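Training the Clekatell stacking policy

Last updated 2018-01-04

1. Home both arms and run the Fodano calibration script. Repeat it if either wrist camera has been moved.

2. Record 108 demonstrations by teleoperation. Change the starting position of the blocks each time.

3. Delete any run in which the tower falls.

4. Train for 2,000 steps, then test on block positions left out of the recordings. Our October policy used the same settings. 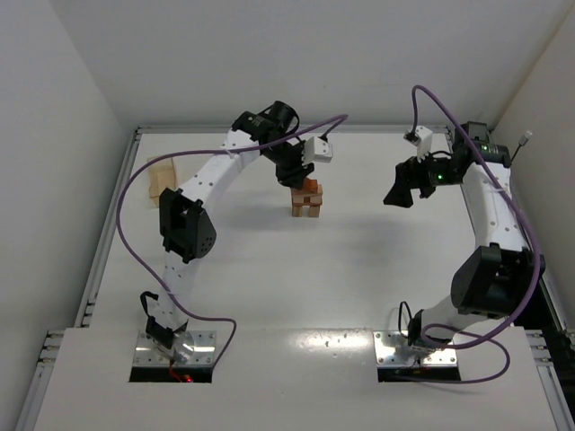 Masson wrote that his policy kept improving up to 2,170 steps and got worse after that, so he now saves a checkpoint every ten steps near the end.

5. Copy the best checkpoint to the Plotitz folder.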